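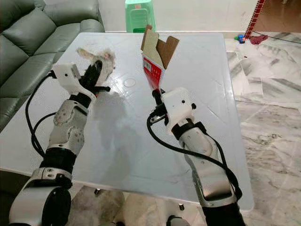
Chia-jung Kan

Polling place check, Wutthorpe town council election, May

I made this check at the community hall before opening, between 5:40 and 6:50 in the morning. My comments stand after each point.

1. Entrance and ramp
OK. The ramp is firm and the handrail does not move. Please put the mat flat, one corner was turned up.

2. Distance line for campaign material
Not OK at first. One Derkeck poster was inside the line, on the fence. It was taken down at 6:15 and given back to the candidate's agent.

3. Voting booths
OK with comment. Booth 2 stands too near the window and a person outside could read the ballot. I asked to turn it to the wall, and this was done.

4. Ballot box
OK. Shown empty to both party observers, then sealed. Seal number 137, written in the book.

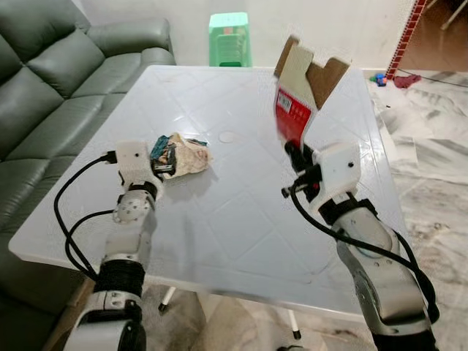
Photo: Kováčik

5. Ballot papers
3000 received, in closed packs. The voter list for this hall has 920 names, so the supply is more than enough. Packs we do not need stay locked.

6. Fire exits
Not OK. The back door opens, but chairs were stored in front of it. The chairs are moved now — please check again at noon, people like to put them back.

7. Voter list
OK. Two pages were in wrong order and I corrected this together with the clerk.

8. Help for voters with poor sight
Magnifier present. The large print notice was missing and must come from the town office before 8:00.

9. Phone contact
The number on the wall is from the last election. Widia at the town office gave me the new one and I wrote it over the old.

Open points: 6 and 8.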